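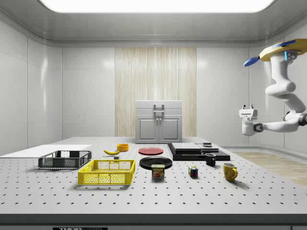

Fig. 1. Crates, a banana and a small orange-yellow bowl on a perforated tabletop.

Words and Things: an introduction to word meaning
Handout 3: Where does a bowl stop?
Tutor: Doina Kelmendi
Seminars: Rok Vasić, Nigatu Building, room 5

What this week is for

Last time we looked at words that have several meanings (bank, crane, the many lives of "run"). This week we turn to a problem I love even more, one that sits inside a single, perfectly ordinary meaning. You know what a cup is. You know what a bowl is. So where does one end and the other begin?

Try it at home before you read on. Open a kitchen cupboard, take out everything that could hold soup, and say the name of each thing aloud. Most will be easy. Then you will reach one that makes you stop, and that pause is our subject for the next two sessions!

The checklist idea

The oldest and tidiest account of word meaning says that a word comes with a list of conditions. A bachelor is human, adult, male and unmarried. Meet them all and you are in; miss one and you are out. Dictionaries lean this way, and for some words it works beautifully. "Triangle" behaves itself. So do "grandmother" and "even number", at least until you ask people which grandmother is the most grandmotherly and find that they are happy to answer.

For household words the list soon falls to bits. Does a cup need a handle? Plenty have none. Must it hold hot drinks? An egg cup doesn't, and a measuring cup might never leave the flour. Is it deeper than it is wide? Some teacups are very shallow indeed. You can patch each hole as it opens, but you end up with a list so full of "usually" and "unless" that it has stopped being a list of conditions at all.

The best-example idea

The other account starts from the middle of the category and works outwards. We carry a sense of what a really good cup is like, and we call other things cups if they are close enough to it. Some members are central, others are out on the fringe, and the edges are allowed to be soft. Linguists call the central case a prototype. Please note that it need not be any cup you have ever owned. Think of it as a summary.

This explains several things the checklist leaves alone. People are quicker to agree that an apple is a fruit than that an olive is. They say "technically" before the fringe cases ("technically a tomato is a fruit") and never before the good ones. "Technically, a banana is a fruit" sounds very strange, and it is worth asking yourself why. Words such as "technically", "strictly speaking", "sort of" and "a kind of" are known as hedges, and they are a wonderful tool: if you want to find the edge of a category, listen for where the hedges begin.
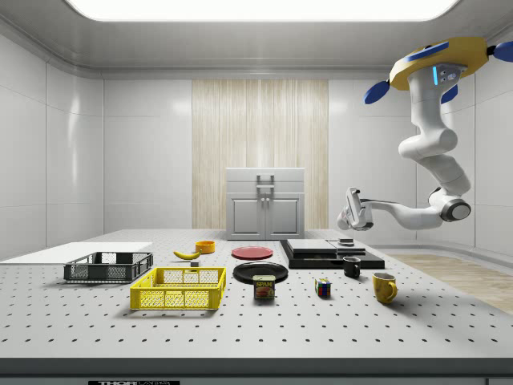 Function pulls as well as shape

Shape is only part of the story. Show someone a drawing of a wide, handleless vessel and ask for its name. Now tell them it is full of mashed potato, and ask again. In my own class survey for this course, answered by 138 students, the very same drawing drifted from "cup" towards "bowl" as soon as potato was mentioned, and back again with coffee. The drawing had not changed by a single line.

So what a thing is used for gets into its name. We see this all over the house. A chair you keep clothes on is still a chair, but a stump you sit on every evening slowly becomes "my chair". "Tray", "crate", "box" and "basket" overlap a good deal in shape, and speakers choose between them partly by what goes inside and where the thing is kept. Ask a greengrocer and a librarian what they would call the same shallow container and you may well get two different answers, each given with total confidence.

Be careful here, though. It is tempting to say that meaning is all about use, but a broken cup that can't hold anything is still a broken cup. Whatever the right account is, it has to let shape, use and material all count without letting any one of them win every time.

Different languages, different cuts

If these edges were given to us by the objects, we would expect every language to draw them in the same place. They don't. English "mug" has no exact partner in many languages, where one word does duty for mugs and cups together. Others have separate everyday words for drinking vessels made of glass and those made of anything else. Learners of English often say they found "cup", "mug" and "glass" simple in the first month and puzzling in the third year, once they had heard enough odd cases. 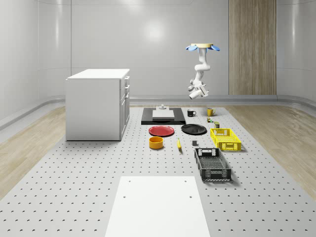 You don't have to leave English to find this, either. Families differ. I grew up in Masstead, where my grandmother's word for any deep dish was "basin", and I was well into my teens before I noticed that my friends kept that word for the bathroom. Children differ from adults too. Young children often stretch a word far too widely (every round thing is a ball, and very happily so) and then, a few years later, use some words too narrowly, refusing to call a thing a cup if it has no handle. Adult-like borders take years to settle, far longer than learning to say the words.

Are soft edges a fault?

Students often feel that a word with fuzzy borders must be a bad word. I'd urge you to resist this. Soft borders let us name new things at once, without waiting for a ruling. Where we do need a sharp line, in tax law or a recipe, we draw one for that purpose and state it.

For the seminar

Bring one object whose name you are not sure of. Ask three people what they call it and write down exactly what they say, hedges included. Don't suggest any names yourself.

Written work

In no more than 1000 words, choose a pair of neighbouring words (stool and chair, path and track, jumper and cardigan) and describe the border between them. Use at least five examples of your own. Hand it in to Rok by noon on the last teaching day in March.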